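Comparing two gripper fingers on a thin plastic wall

In this tutorial I explain how to compare two sets of fingers on the same arm, using an open plastic container with some metal parts inside. I tested the Ondik fingers and the Clamwood fingers.

Step 1. Put the container on a light surface and place the tools in it. Do not fix it with tape.

Step 2. Set the closing force to 5 N for the first try. Bring one finger inside the rim and the other outside, then close slowly.

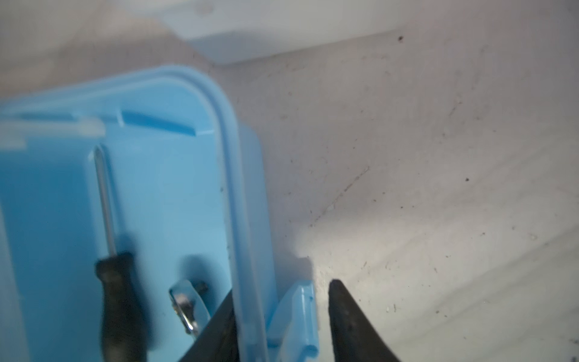
Step 3. Lift 120 mm, wait, and put it down again. Write down if the wall bends or if the container turns in the fingers. The tools slide to the lower side when it tilts, so put them back in the same place before each try.

Step 4. Change the fingers and repeat with the same force. After the change, please calibrate the opening again. I forgot this one time and had to throw away all results of that morning.

Keep the wrist camera exposure fixed for both sets, or the videos are difficult to compare.

Mostafa Abdel Hamid, 8 Feb 2019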